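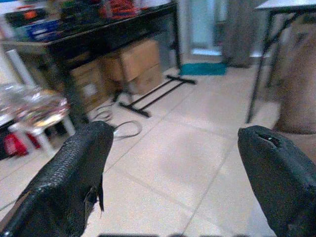

What should a room layout settle first, the benches or the floor? The floor, as tile joints give every later measurement a line to start from.

## Notes, slide 2: the room

- Large tiles, pale beige, gray grout. Dark table standing on them.
- Pick one grout line as the datum. Write its position on the plan before any bench is placed.
- Pale tile shows dropped parts well. Say this slowly, the Ludix people asked for it twice.

## Slide 3: clearances

- Damalow plan: 1,000 mm clear on the working side of each bench. Rilov plan has less and is under review until June.
- Measure from the bench top, then again at the legs. Use the smaller number.
- Grout lines run at an angle to the walls in some rooms – do not square a bench to both.

## Slide 4: bench tops

- Table tops fill up. Red and orange items in one pile, a blue box to the left of it.
- Proposed rule: boxes at the back, labels facing out, front half clear at end of shift.
- Bench load: up to 8 boxes. Insaurralde uses the same limit.

## Slide 5: parts list

- 2,168 lines in the old list, 2,769 in the new one. The difference is mostly small fasteners that were never entered.
- Pause for questions on storage. Leave the bin sizes for the handout.
- Go back to the floor plan and keep it on screen.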